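The Tie, the Tape and the Loop

The drawer Saulius Vītola opens first in the morning has cable ties in it, sorted by length, black on the left and white on the right. Under it is a drawer of tape. Under that is a drawer he calls the hospital, where he keeps ties that people have cut off and handed to him when something went wrong.

Vītola has been bundling cable for most of his working life, first in theaters and then in the back rooms of shops and print works. He now runs a small workshop in Molcombe, on the floor above a bicycle store, and in July he teaches an evening class there. The class costs $45 and people bring their own mess. Last summer a dentist brought the contents of the cabinet under her reception desk in a laundry bag.

His starting point is that most cable is damaged by the things used to hold it. A tie pulled hard with pliers bites into the jacket. The cable still works, so the tie stays on, and the dent gets a little deeper each time somebody moves the desk. He passes around a piece from the hospital drawer, a length of gray network cable with a waist in it like a wasp. It came out of an office at Plullonmont, where the phones had been dropping calls for a year.

"Finger tight," he says. "You should be able to slide the tie along with your thumb if you mean to."

The plastic tie has an advantage in that it is cheap and everybody has some. Rimkutė, the hardware store at the bottom of the hill, sells them by the bag or in a tub of 375, and Vītola buys the tub. He uses the wide ones where a bundle has weight and the narrow ones for keeping strands in order. He cuts the tails flush with side cutters, because a tail cut at an angle will open the back of your hand. If he expects to be back in the same bundle within a month he leaves the tail long, so that he can find it by touch.

Tape is a touchier subject. Electricians of his generation grew up with cloth tape, and some of them still wrap everything in it. Vītola likes it for marking and for the early stage of a job, when cables need to lie together while you decide where the ties go. He doesn't like it as the only thing holding weight. In a warm room the glue creeps, the wrap slides down and you are left with a black ring of gum that collects lint. When he has to take old tape off he uses a little rubbing alcohol on a rag and doesn't hurry.

Hook-and-loop straps are what he recommends for homes. A roll from Hirnico sits on the bench, cut into strips of several lengths, and students are allowed to take 7 each. They come off without a blade, and that alone prevents a lot of nicked cable. Their weak point is heat and grease. Near a stove or an engine he goes back to plastic.

The last hour of the class is spent on slack. Beginners pull everything straight, as it looks tidy that way, and then the lamp gets moved or the drawer with the charger in it gets opened and the plug takes all of the strain. Vītola has students tie a cable to a cupboard door and swing it. The first attempt nearly always comes up short. On the second they leave a loop, and then they have to work out where the loop goes when the door is closed, whether it rubs on the hinge, and whether it can catch on a handle.

Slack is also where different cables have to get along. A thick cable and thin ones don't bend at the same rate, so a bundle that is neat on the straight will open up on the curve. On the KUKA arm reaching over the gray bin, a thick yellow cable and a bundle of black ones run together down the diagonal, with a tie around the bundle there, then go into a broad loop under the orange cover, and on the left the black strands spread apart inside the yellow curve. There is a second tie at the bottom of the loop with its tail hanging down, and whitish tape in two places. Vītola would look at the tie on the bend first. He puts a thumb under each one, tries to move it a little in both directions, and goes on to the next.
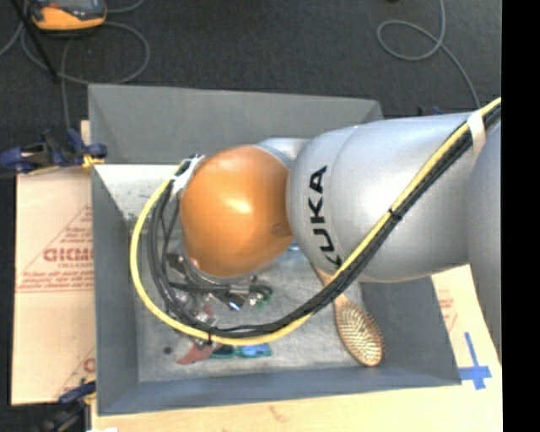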